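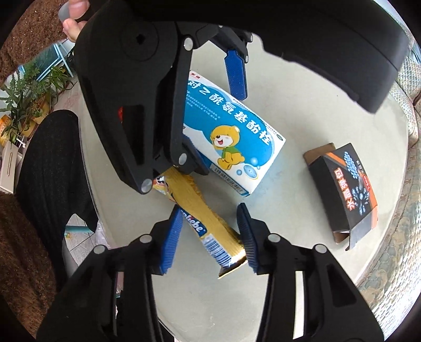 4. Clearing a table

Can a machine tidy up for you yet? Sort of. I've been teaching my Idness this chore since March, and it took 257 practice runs before I'd leave it alone with the coffee table.

1. Start with 3 items, well spread out.
2. Set grip force to Low for foil pouches – they slide around if you squeeze hard.
3. Press Learn and do one slow pickup yourself.
4. Repeat from a new angle, turning the item 90 degrees.

Note: Boxes with an open flap still confuse mine. Close them first.

Caution: Glass tops are slippery! And please don't let it sort medicine. That's still your job.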